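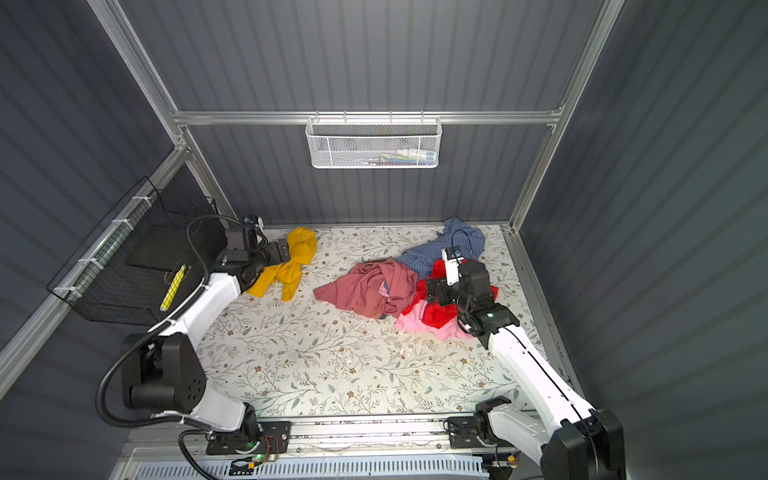
*Crumpled garments, among them a mustard-yellow one and a bright red one, on a floral-patterned mat.*

**Laundry sorting** is the homely business of dividing a heap of clothes into smaller piles, whether before washing or before folding. Most households go by color first -- reds and other strong shades in one pile, pale things in another -- and then by the weight of the cloth. A clean mat or an old bedspread makes a fine place to do it, and many people happily use the bed. In her household guide *The Ploltby Wash Day*, Leonor Calado recommends shaking each piece out as it is lifted, and turning the sleeves right side out before it joins its pile.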